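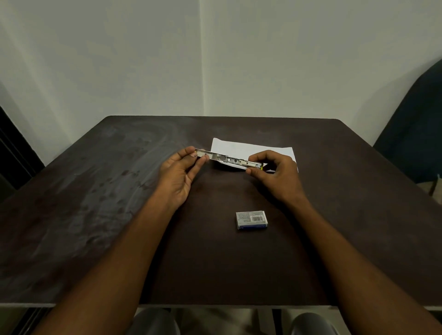

**Unit 7: Planning a Small Arts Festival in Shared Rooms**

Reading for this unit: the Skustthorpe case packet, sections 2 and 3. Bring the blank run sheet to the seminar in room 207.

## 7.1 Scope

This unit covers one-day events that combine live music and visual art in a building that was not made for either. The main case is the Skustthorpe Spring Showcase, held each March in a former school. Large outdoor festivals are covered in Unit 9. Permits were covered in Unit 5 and are not repeated.

## 7.2 Terms

**Bill.** The list of acts in playing order. The bill is public.

**Run sheet.** The internal schedule. It includes load-in, sound check, changeover and strike, none of which appear on the bill.

**Changeover.** The time between the last note of one act and the first note of the next. Students often count only the time spent moving equipment. Line check is part of changeover.

**Hang.** Both the act of installing wall work and the finished arrangement.

**Bleed.** Sound from one room that can be heard in another. For this unit, bleed is treated as a scheduling problem. Acoustic treatment is outside the scope.

## 7.3 Program structure

Three structures are common.

*Parallel.* Music and art run in separate rooms for the full day. Visitors choose. This is the easiest structure to staff, and it usually leaves the gallery room thin during the stronger sets.

*Alternating.* The stage goes quiet at fixed times and the audience is directed to the gallery, a talk or a reading. Changeovers are placed in these gaps. The cost is a lower total number of acts.

*Mixed.* Artwork hangs in the room where the music is played. Insurance and lighting both become harder. Wall work needs steady, even light; most performers ask for the opposite.

Skustthorpe ran parallel in its first two years and alternating after that. The packet includes both run sheets. Compare the length of the gaps, then look at where the spoken word sets were moved.

## 7.4 Worked schedule

The model event has one stage and one gallery room. Sets are 40 minutes. Changeovers are 14 minutes.

| Item | Start | End |
|---|---|---|
| Set 1 | 1:00 | 1:40 |
| Changeover | 1:40 | 1:54 |
| Set 2 | 1:54 | 2:34 |
| Changeover | 2:34 | 2:48 |
| Set 3 | 2:48 | 3:28 |

Note that the start times do not fall on round numbers. The public bill may show 1:55 and 2:50. The run sheet keeps the exact figures. If the bill is rounded down instead, the stage is late before anything has gone wrong.

Solo acts with no amplification can share a changeover with the act before them if their position on stage is set in advance. Mark this on the run sheet with an S.

## 7.5 Selecting work

An open call should state, at minimum:

- the size limit for wall work and the weight limit per hook
- whether sound pieces are accepted, and whether they must use headphones
- who pays for transport in each direction
- the drop-off window and the pick-up window
- whether work may be sold, and the commission

The Ayala call in the packet leaves out the pick-up window. Eleven pieces were still in the building two weeks later. The revised call is printed on the facing page.

Selection for music and selection for art should close on the same date. When music closes first, the bill tends to be announced alone, and later publicity presents the gallery as an extra.

## 7.6 Fees

Pay models used by events of this size are flat fee, door split, and flat fee plus travel. A door split is hard to apply to visual artists, who do not have a set time and cannot be linked to a share of the audience. The Mivley series pays every participant the same flat fee, whatever the form. Its organizers report fewer disputes and some difficulty in booking larger bands, where the fee is divided among members.

State the fee in the call. State the payment date in the agreement.

## 7.7 Assignment

Prepare a run sheet for an alternating program with five sets, two gallery gaps and one artist talk. Use the Pavex Hall floor plan. The talk may not take place during a sound check in the adjoining room.

Submit one page, single-sided, with a separate bill. Leave both at room 205 before the next meeting. Late work is accepted only by prior agreement.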